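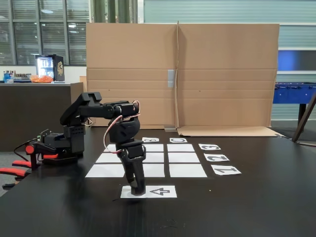 Setting up a practice grid for a small bench arm

These notes are for team leaders at Pirzada who have been told an arm is coming to their bench and want their people to have used one first. You need a small arm, a table, some paper and most of a morning. You don't need to be able to write code. The Trikeck software is already on the training laptop and the login is taped inside the lid.

The practice arm is not the one you will get on the line. It is weaker and slower, and it wobbles at full stretch. The way you tell it where to go is the same, and that is the part people need to get used to.

What you need

A table that doesn't rock
White paper and scissors
Clear tape
A thick marker or a printer
A few small things to pick up, all the same size
A chair for whoever is on the laptop

Step 1. Fix the base

Put the base at one edge of the table, with enough room behind it for the arm to fold back. Clamp it or screw it down. If it moves even slightly during the morning, every position you have saved will be wrong and you will have to start again from step 4. Keep the cable on the side away from where people will stand.

Step 2. Lay out the squares

Cut nine squares and lay them three by three, with a narrow gap between them. On a dark table the gaps show up well. On a pale one, use coloured paper. Before you tape anything, move the arm by hand (power off) to all four corner squares and check it reaches them without being fully straight. If it doesn't, bring the whole grid closer to the base.

Step 3. Label it

Letters go along one side and numbers along the other, so every square has a name. B2 is the middle one. Make the letters big. Decide which side of the table people will read from and stick to it, or half the group will be reading upside down and calling out the wrong square.

Add a card with an arrow on it if you want everyone to agree which way is "away". We had a long argument at the Ziser site over whether "forward" meant forward for the arm or forward for the person, and the card ended it.

Step 4. Teach the positions

Start with the middle square. Bring the gripper down slowly until it just touches the paper, then raise it a little and save that as B2. Do the same for the other eight. Save a second, higher position over each square as well, and always travel between squares at the higher one. People skip this and then the gripper drags across the table and takes the labels with it.

Let a different person teach each square. It is slower, but someone who has taught one square will usually spot the fault when another one goes wrong.

Step 5. Run the first moves

Place one piece in the middle and ask for a single move, B2 to A1. Then back again. Keep the speed at the lowest setting. Hands stay off the table while the arm is powered, and one person has the stop button and no other job.

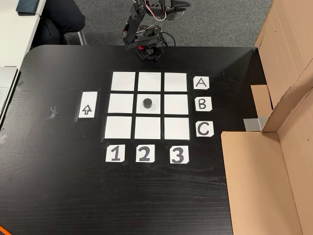 Once single moves work, get the group to write a short list of moves on paper and swap it with another pair. Most mistakes at this stage are in the list. Somebody sends a piece to a square that already has one in it, or forgets to open the gripper at the end. These are the same mistakes people make on the real cell, and they are much cheaper here.

If the arm misses by the same amount everywhere, the base or the grid has shifted. If it only misses in one square, teach that square again. If it misses differently each time, check the screws in the joints and then the battery or supply.

What changes on the bench

People will ask, so have an answer ready. When the Avham bench went over in March, the arm took on the tray loading, 700 trays on an ordinary shift and closer to 2000 before a holiday. Nobody lost their place. The two people who had loaded trays now set up the cell, clear jams and check finished trays, and both moved up a grade after the training was signed off. That was agreed in writing beforehand and I would not start without it.

Not all of it is better. Gilmar Marinho did tray loading for years and says the work is easier on his shoulders but he talks to fewer people, as the cell stands apart from the rest of the bench. We have since turned it round so the operator faces the room. There is also more waiting about. Waiting for a machine is tiring in its own way and breaks should not be cut to make up for it.

Malcolm Rowbotham keeps the jam log for the Avham cell and will send you a blank copy. Have your group fill one in during practice too, one line per stop, with the square name and what was done about it. When you finish, leave the grid taped down for the next shift and switch the arm off at the wall.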